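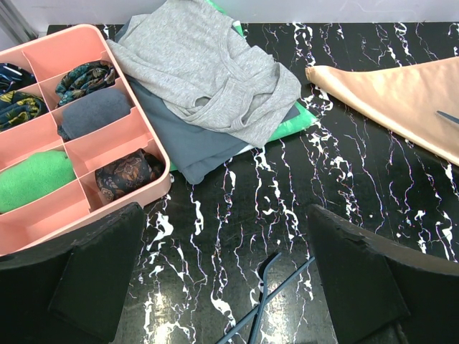

Home | Storage | Drawer Trays | Sale | Help

Suncombe Divided Tray, Salmon Pink

Posted Thu 27 January by Wenjie Zou

The Suncombe is a plastic tray for small rolled things: socks, scarves, belts, napkins, tea towels. It has a thick rounded rim and thin inner walls, with a long divider down the middle and two columns of compartments. The corners are rounded too, so knitwear doesn't snag when you pull it out in a hurry.

Roll each piece fairly tightly and lay it in its own slot. Thicker cloth will take up the whole width. Patterned pieces are easy to tell apart from the top, plain dark ones less so, and we'd put those at the front.
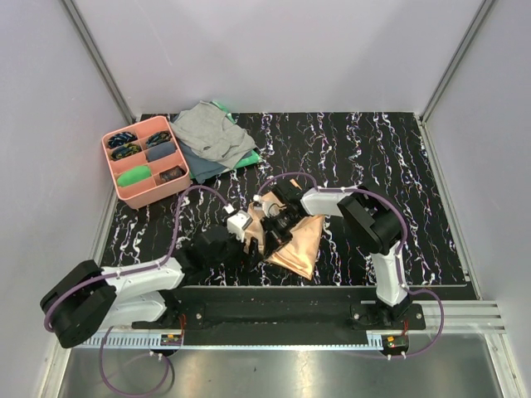 Suncombe tray with six pieces in it and the back strip left free.

The tray stands on a shelf or worktop as well as in a drawer. Measure the inside of the drawer first, as the rim is wider than the base. Wash by hand in warm water and dry before refilling. Please don't put it in the dishwasher.

Stock is held at our Tilthorpe shop. Orders over 2 trays go out in one box. We made 1500 in this colour and won't be repeating it until October.

Goes with: Grulletti cloth wraps

Grulletti wraps are plain squares for carrying cutlery to work or on a picnic. Open the cloth out, fold it corner to corner, put the cutlery in the middle and roll from the long edge. Tie or tuck the ends.

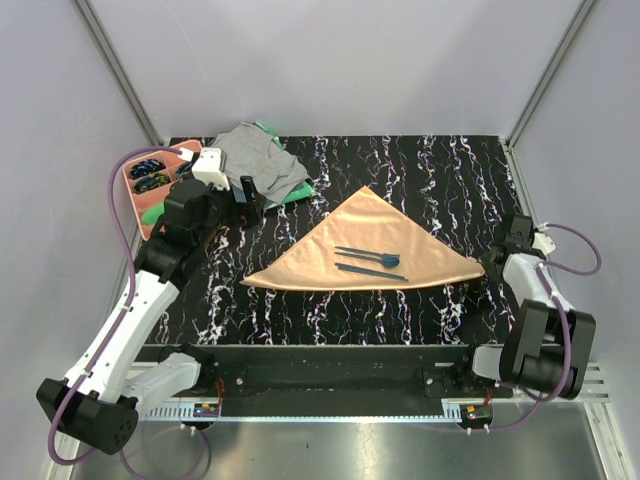
Peach-orange cloth laid out as a triangle, with a spoon and other slim utensils.

Wraps are sold singly. Questions about either item go to Khải Đỗ at the Tilthorpe counter.

9 comments | 600 shares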